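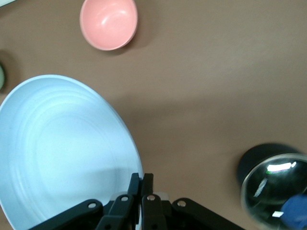 하늘색 접시 위에 위치한 그리퍼. 위쪽에 분홍색 그릇이 보인다.

식기 취급 작업 운용 수칙: 자주 묻는 질문
Celgate 작업 표준 담당 훌리안 바로소
최종 개정: 2023년 11월 3일

수칙의 적용 범위는 어디까지입니까?
탁상형 로봇 팔로 접시, 그릇, 냄비, 소형 조리 가전을 다루는 모든 작업에 적용합니다. 단팔과 양팔 구성을 구분하지 않습니다. 이동형 플랫폼은 Panicker 운용 지침을 따릅니다.

위험성 평가는 언제 다시 합니까?
그리퍼 손가락의 형상이나 재질을 바꾼 경우, 대상 물체의 종류를 추가한 경우, 팔의 베이스 위치를 옮긴 경우에 다시 실시합니다. 색상만 다른 동일 규격 식기는 추가 물체로 보지 않습니다. 평가서는 작업 시작 전에 Flilo에 등록해야 합니다.

접시를 잡을 때 속도와 힘의 제한은 얼마입니까?
물체에서 100 mm 이내로 접근하면 말단 속도를 초당 70 mm 이하로 제한합니다. 파지력은 해당 식기의 시험 기록에 적힌 값을 상한으로 합니다. 기록이 없는 식기는 가장 낮은 설정에서 시작합니다.

접시 가장자리는 어떤 방식으로 잡습니까?
두 손가락 사이에 가장자리를 넣고 접시 면에 수직인 방향으로 닫습니다. 손가락 끝이 안쪽 바닥면을 누르는 자세는 허용하지 않습니다. 접시가 겹쳐 있으면 맨 위 접시의 가장자리만 물렸는지 확인한 뒤 들어 올립니다.
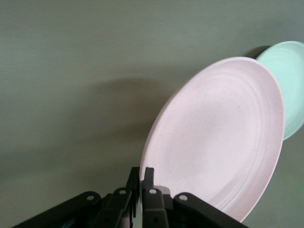
분홍색 접시의 가장자리와 그리퍼 손가락. 뒤쪽에 민트색 접시가 일부 겹쳐 있다.

파지에 실패하면 재시도해도 됩니까?
같은 자세로는 연속 3회까지 허용합니다. 이후에는 팔을 대기 자세로 복귀시키고 물체 위치를 다시 잡습니다. 식기에 금이 가거나 이가 빠졌으면 횟수와 관계없이 작업을 중단하고 해당 식기를 폐기합니다.

양팔이 같은 영역에 들어가도 됩니까?
동시 진입은 충돌 감시 기능이 켜져 있을 때만 가능합니다. 한쪽 팔이 물체를 들고 있는 동안 다른 팔은 그 물체의 아래쪽을 통과하지 않습니다. 10월 개정 전의 프로그램은 이 조건을 반영하지 않았으므로 재검증 대상입니다. 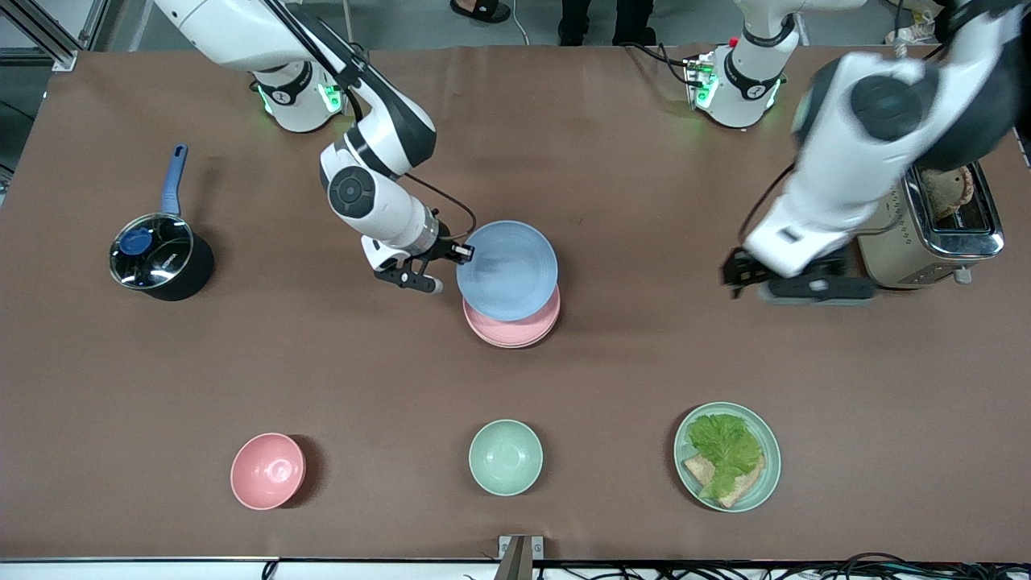 보호정지 후에는 어떤 순서로 재가동합니까?
먼저 정지 원인을 기록하고 작업 영역에 사람의 신체나 공구가 들어와 있지 않은지 확인합니다. 다음으로 정지를 해제하고 저속 모드에서 양팔을 대기 자세로 보냅니다. 자동 모드 전환은 운용 책임자가 승인합니다. 소요 시간은 보통 7분 정도입니다.

비상정지 버튼은 얼마나 자주 점검합니까?
매 근무조 시작 시 점검합니다. 버튼을 눌러 구동 전원이 차단되는지 확인하고 결과를 점검표에 적습니다. 점검이 누락된 장비는 자동 모드로 운전할 수 없습니다.

수칙의 예외는 누가 승인합니까?
예외 신청은 Flilo의 변경 요청 양식으로 접수하며, 나우엘 소사가 검토합니다. 승인된 예외는 신청서에 적힌 장비와 작업에만 유효합니다.

관련 문서: Panicker 운용 지침, Flulletti 그리퍼 점검표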